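Before you sign for the arm

Aug 10, 2025

The operations manager at Vostel has bought three things in her career that she regrets, and two of them came with a demonstration day. So when the firm's Pandton site began talking about a robot arm for sorting mixed parts into kits, she asked for the budget sheet before she asked for the brochure.

"It had one number on it," she says. "The arm. As though you could put an arm on the floor and go home."

She asked us not to use her name, partly as the purchase is still undecided. We met in the canteen at Pandton, where she had brought two quotes, a pencil and a good deal of doubt. One quote came from Dullbridge, the other from Hoàng. She would not let me copy down the totals.

What bothers her first is the way the extras arrive. Gripper, pedestal, table, guarding, spare fingers, someone to do the wiring. "Each of them is small next to the arm, so each gets waved through. Add them up and you've bought another half an arm." Her sheet now has a line for every one, and a line for the training days, which the first draft had left out altogether.

I put it to her that suppliers are more open about this than they used to be. She was not having it. "They're open if you ask. You have to know what to ask, and the people who know have already been stung once."

Running the job on a screen first

The board wanted the work tried in simulation before any money moved. She agreed, with reservations. It took 4 weeks to set up, mostly one engineer's time, and she insists that time be charged to the project. "He wasn't free. He was supposed to be doing something else, and somebody else didn't get their fixture."

What did she get for it? "An answer about reach. We'd planned a smaller arm and it would have struggled at the far corner of the table. That alone was worth having." The engineer also tried two heights of pedestal, and the taller one has gone into both quotes.

She is less impressed by the pick rates. The simulated trials used plain coloured blocks and bars, and 200 picks went through in a run without much drama. "Our parts have oil on them. Some are bent. There's one that comes in a bag, and the bag is worse than the part. I've seen the report and it's a good report. It's about blocks."

She wants the supplier to repeat the trial with a crate of Vostel's own stock, on a real arm, with her people watching. Dullbridge has said yes, at a price. Hoàng has said it will get back to her, which it had also said in February.

Her sums, such as they are

The case put to the board rests on about 3000 hours of work saved over the life of the machine. She has crossed that out and written a lower figure beside it. "That number assumes it never stops. Who clears it when it drops one under the table? Who fetches the crates? I've still got a person stood there for part of the shift, and I've still got to pay them."

She would rather rent for a season, if either firm would offer it. Neither has so far. Failing that, she wants payment held back until the cell has run a full month on the floor, and a maintenance price fixed in writing before the order goes in.

"I'm not against it," she says, folding the quotes back up. "The sorting is a rotten job and people leave over it. I'd like it to work. I just don't want to be told it works by the person selling it to me."

The simulated cell, with the gripper open over the parts
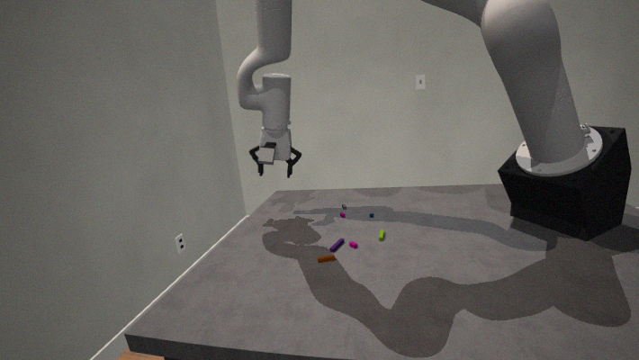 What she is asking both suppliers

A trial with Vostel's own parts, with the failures written down as well as the picks.

One price for the whole cell, installed.

The cost of replacement fingers, and how long they take to arrive.

Who comes out when it stops, and from how far away.

She expects to have the answers by the next budget round — or to have one fewer supplier.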